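3.3 Sorting and storing the wooden blocks

Applies to the Flendley mixed block set. Allow 7 minutes the first time.

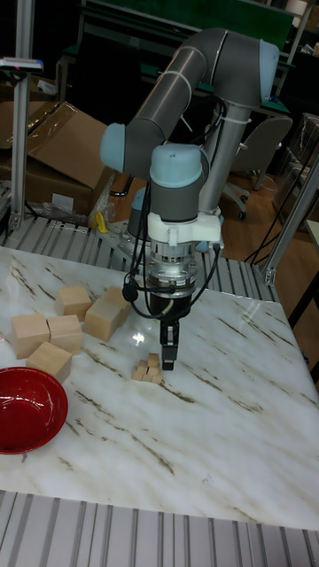
Fig. 3: Larger blocks and small cubes on a marble-patterned top.

The older Bromness leaflet tells you to tip everything out and sort "by eye". Try it if you like. We found the small cubes went missing first, usually under something, so the order below is different.

1. Clear a flat patch of tabletop. A patterned surface is fine, though pale wood on a pale top is harder to spot than the leaflet admits.

2. Gather the small cubes into one pile before you touch anything else. Stacking them is optional and, in our view, a waste of time.

3. Spread the larger blocks to one side of the pile, with gaps between them. Turn each one over and feel the edges. Crisp corners are how they should be — a splinter is not, whatever the box says about "natural character".

4. Put the larger blocks in the tray, longest first. Lay them flat.

5. Put the cubes in the lidded pot and close it.

Note: Robles sells a divided insert for this tray. It holds the blocks well enough. The cube section is too shallow, and we would keep using the pot.

Caution: The small cubes are a choking hazard. Keep them away from children under 3.

Caution: Do not oil the blocks. Lasis wood oil is often suggested for sets like this, but it left ours tacky and we saw no benefit.

If a block will not lie flat in the tray, see 3.7.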